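4.2 Folding stage and basket packing

Garments came to us from two sources, the Briswood drop-off shop and households recruited through Hudec. 274 items in all. Each one was folded by whichever household member normally does the folding, then packed into a basket of their own choosing. We did not tell people how to fold. This was a deliberate choice and we come back to it in 5.1, where it causes some trouble.

Coding followed the Hidness scheme (see 3.3), with one change. The original scheme has a single category for "long garment", which lumps together dresses, long shirts and robes. We split it by whether the item has a front opening. Shirts with a placket behave differently on the table: the fastening line gives the folder something to line up against, and most people used it, even when they said afterwards that they fold "by eye". Pullovers have no such line. Folders used the side seams, or the neck label, or nothing.

Two-tone garments were a suprise. We had expected color to be irrelevant to fold choice. But where the body changed color partway down, folders tended to put the first crosswise fold at or near the color change, whether or not this gave an even packet. Uneven packets then sat badly in the basket. Janka Kratochvíl noticed this during the first round of coding and we went back and added a field for it. Earlier records were recoded by hand, from the notes, so that field is weaker than the rest and should be read with that in mind.

Baskets. Nearly everyone used a rigid plastic one with handle openings. Depth mattered more than footprint. In a deep basket the lower layers were compressed and edges lost their shape, in a shallow one the top items stood up past the rim and slid when carried. Packing order was mostly size order, largest first, with socks and other small things pushed down the sides at the end. A few folders packed upright, file-drawer style, and these baskets scored better on retrieval (section 4.4) but worse on creasing. Sweatshirts and other thick items would not stand up without neighbors.

Label visibility was coded too, as visible or not visible from above. Some folders turned the label up on purpose so that the owner could be found quickly at the other end. Others said they had never thought about it. No link with household size that we could find, though the sample is small for this.

Time to fold was taken from first touch of the garment to release of the finished packet. Smoothing counts as folding. Putting down and picking up again counts as folding too, unless the gap was longer than 3 seconds. Total of 3747 separate hand movements coded across the set – a movement being any grasp, drag, flip or press, as defined in Appendix B. Second coding of about 200 of these was done by Ľubica Šimek without access to the first codes. Disagreements were mostly between drag and press, which is no great shock, as a slow press that travels a little looks the same as a light drag. We merged the two for the main analysis and kept them apart only in the appendix tables.

One more point on the starting state. Items were laid out flat but not smoothed, so that wrinkles from the wash were still there for the folder to deal with or ignore. Hems in particular were left as they fell. Brarkard's earlier protocol smooths everything first, which makes their times shorter and hard to compare with ours. Where we do compare, in Table 6, we subtract our smoothing time. Not ideal, but the alternative was no comparison at all.

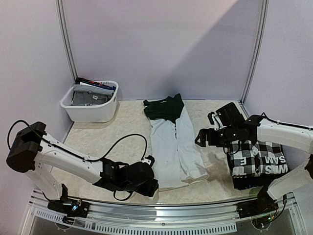

Figure 3. Two-tone garment laid lengthwise on the table, with packed basket at rear left.

4.3 Crease scoring

Creases were scored after unpacking, by two raters, on the same table and under the same light. Only creases outside the intended fold lines were counted. Pale fabric was harder to score then dark fabric and raters were allowed to tilt the item.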